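About Saxena Home Linen
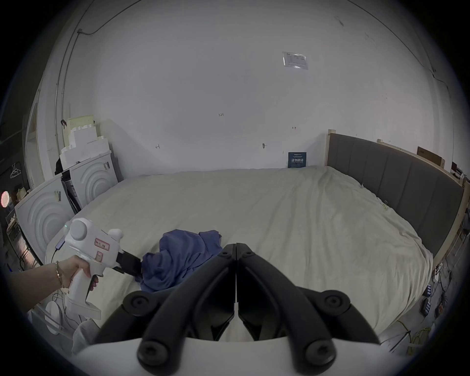

A cream-white duvet on a large bed, with a blue-purple cloth on top.

Saxena Home Linen is a small company in Celtham. We wash, repair and rent bed linen for guest houses, and for private families who do not have the time or the space to do it at home. Our name comes from the old shop on Miloletti Street, where the sign "Saxena" was already over the door when we took the lease. We liked it, and the landlord let us keep it.

The company was started by Renu Jaiswal and Vikas Chaudhary. Renu worked before in a hotel laundry, and Vikas was a tailor who repaired curtains and coats. In the beginning they had 2 washing machines and one long table. Today we are a bigger team and we serve 30 guest houses in Celtham and in Cliststead, on the other side of the river.

What we do

Most of our work is duvets, sheets and pillow covers. We collect them in the morning and bring them back folded, with a paper band showing the room size. If a seam is open or a button is missing, Vikas or Shiyu Liang will repair it before it goes back to you, and small repairs are included in the price. For bigger damage we call first and ask what you want.

We also wash wool blankets and old family quilts. This work is slower. Shanti Tiwari looks at each quilt on the table and writes a card for it, with the fabric, the weak places and any stain that we think will stay. Please understand that we cannot promise to remove every stain -- tea and rust are very difficult.

Last year we repaired 1,686 pieces. Many of them were duvet covers with a broken zipper. We now keep zippers in white, cream and gray, and other colors we can order.

How we work

We use soap without perfume, because many guests do not like a strong smell in the bedroom. White linen and colored linen are always washed separately. In dry weather we hang the sheets in the yard behind the shop, and in November we change to the indoor drying room until spring.

Anju Sandhu answers the telephone and plans the routes for our 2 vans. She speaks Hindi, Punjabi and English. If you want to change your collection day, please tell her before noon on the day before.

Visit us

The shop is open from Monday to Saturday, 8 a.m. to 5 p.m. You can bring your linen without an appointment, but for quilts please call first so that Shanti is here. Parking is in the yard, and the bell is on the left side of the green door.

Page updated 28/12/2020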